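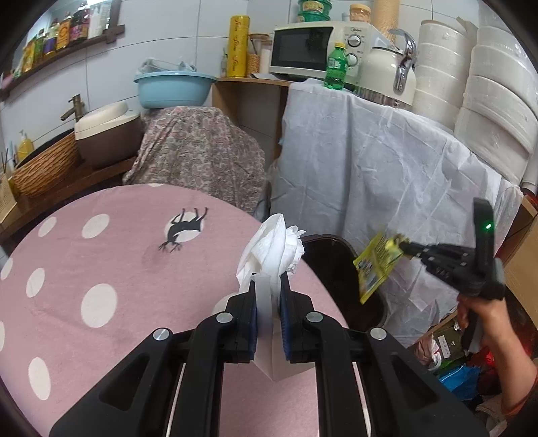

How often should you empty the bin in a one-room flat?

Every evening if you cook in the same room you sleep in, even when it's only half full.

Ognjen Kolev
Wednesday, February 10, 2021

2/ Food wrappers are the main problem. A snack packet with crumbs in it will smell by the next morning if the heating is on. I fold mine over once before they go in.

3/ Tissues take up more room than anything else. They weigh nothing and fill the bin in a day. Push them down the side.

4/ I had a pedal bin from Norkside before this and the lid went in November. Went back to a plain open one. Easier to drop things into and easier to wash out.

5/ Where it stands matters more than I expected. By the door I never used it. Now it lives on the floor near the table and things go straight in. 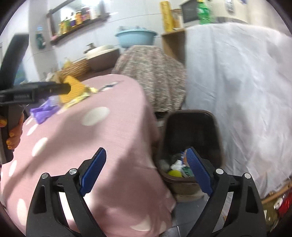

Bin between the table and the bed, yellow and white wrapper still to go.

6/ Order I do it in: table first, then the floor, then the counter by the tap. Takes 4 minutes on a normal day. The counter is the slow part – bottles, jars, the rice cooker, all of it has to be lifted to wipe under.

7/ Someone asked about the cloths. Anything big that I'm not using gets covered. Dust and cooking grease settle on everything when there's one room, and a cloth can go in the wash.

8/ Plastic bags: keep the clean ones, one inside another, and use them as liners. I bought a roll of 1000 once from a shop in Jinesport and it was a waste of cupboard space.

9/ To wash the bin itself, washing-up liquid and hot water, once a week. Leave it upside down on newspaper overnight. Bleach if something has leaked, and open the window.

10/ Will do the sauce shelf next week. Half of those bottles need checking for dates.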